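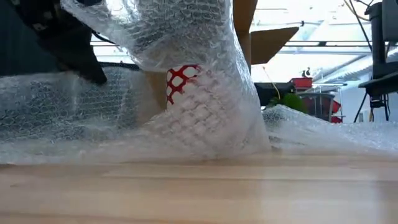 Wrap task, red mesh item, black fingers.

Packing log, part three: the wrap task

20 July 2021

14 shares | 2 comments

The arm club at Cerness has been on the packing problem since May. Parts one and two covered the mount and the calibration, and most of what I wrote there about calibration is still correct. The offset table in part two has a sign error in the second row. I have left it up with a note under it.

The task we set for the summer has three stages. Put an item on a sheet of bubble wrap, fold the sheet over the item, and move the bundle into a cardboard box. We wrote it with the Zistlow student contest in mind. Their rules allow any soft packing material and do not say how neat the result has to be, only that the item must be covered and inside the box with the flaps free to close. A person drives the arm with a hand controller for now. Every run is logged so that we can try to learn the fold from the recordings later.

Why bubble wrap

Cloth was the first plan. Cloth is well covered in papers and there is code to borrow. It also lies flat when you put it down. Bubble wrap has memory from being on the roll, so a fold made by the arm opens again as soon as the fingers leave, unless something holds it. It is also clear, which is bad for the depth sensor. On the part of the sheet that lies flat we get a depth reading with holes in it. On a crumpled part we get a reading that belongs partly to the plastic and partly to whatever is under it. When the box is behind the bundle, cardboard shows through and the software is happy to call it the front surface.

Florian Boyer wrote the first filter for this. It throws out any point whose depth changes too much between two readings. That took care of the flat sheet. On the standing folds it removed nearly everything, and the arm then planned a path straight through the bundle. We now use the filter only near the tabletop and let the driver deal with the rest.

The item

We went with the red mesh item for most runs. Red is easy to pick out through the wrap with a plain color threshold, even with a layer or two of plastic over it. The open holes are a problem at grasp time. If a fingertip goes into a hole, the item comes along when you only wanted the plastic. We have tried to keep the fingers on the plastic and away from the mesh, with mixed results. A solid block would be easier, but Zistlow picks the items on the day and their practice list has several open ones on it.

Color thresholds depend on the light. The hall at Arnaud has skylights, so the threshold that works in the morning misses half the item at two in the afternoon. Colette Texier replaced the fixed value with one that is set again at the start of each run from a patch of bare table. It is eleven lines of code. I would have done that first if I had thought of it.

The fingers

These are the stock Skovik fingers, black, angular, with a narrow tip. Rubber pads were suggested and I did test a pair I cut myself. Pads grip bubble wrap well and then do not let go of it. The plastic clings to the rubber, the fingers open, and the fold follows the hand back out. The bare fingers have some of this too, to a smaller degree. Opening slowly does not help. Opening fast and backing out along the finger axis at the same time helps a little, so that is now bound to one button.

The narrow tip has one good use. It can get under the edge of the sheet if the approach is low enough and the edge is not pressed flat. The approach angle matters more than the speed. Past 40 degrees from the tabletop the tip pushes the sheet along and makes a ridge. Lower than that it usually gets under, and then the knuckle of the gripper is close to the wood and the force limit trips. We raised the limit once. There is a mark on the table from this.

What the logs say

We have 282 runs saved, counting only those where the recording started before the arm moved. I sorted failures by the stage at which the driver gave up.

Most of them are in the fold. The usual case is that the first side goes over, the second side goes over, and the first side opens while the arm is traveling. Drivers have found their own ways around this. Colette lifts the sheet from the middle and stands the bundle up, so that the item hangs in the plastic and the weight closes the fold. Florian folds flat and presses down, which is slower and gives a better looking packet. Her method gets to the box faster. His gives recordings that look more like each other, and that matters if we want to train on them. We have not settled it, and the logs now have a column for which method was used. Earlier runs have that column filled in from memory and should be treated with care.

The next group is in the move to the box. The bundle is larger than the item by a lot and the box flaps are in the way. A flap that leans out catches the loose sheet. We tried taping the flaps down and it worked fine, but the rules want them free, so the tape came off again.

Few runs fail at the first stage. The item goes on the sheet and stays there.

One note on cable routing. The gripper cable used to run in front of the work area and got picked up with the wrap twice. It goes behind now. If you are building a similar cell, check the slack with the wrist turned all the way in both directions before you tie anything down. We checked one direction.

Open items

The force reading at the fingers is too coarse to tell one layer of wrap from two. I would like a better sensor and we have no money for one. Motor current may be enough if we average it over a longer window. Florian has a plot that seems to show a difference, though it was made with the fingers cold and I want to see it again after an hour of running.

The sheet length is not controlled. We tear it off by hand. Long sheets bunch up on the far side and change the way the bundle stands, and I suspect that some of the spread in the logs comes from this alone. I have asked that we cut to a fixed length from now on and mark the table. The mark will be in pencil.

Training has not started. The plan is to use the flat method only, first fold only, and see if the policy can get the tip under the edge without help. I will post the config when there is one worth posting. Part four will be on the depth filter, or on the new table if the contest date moves.

2 comments

Share this post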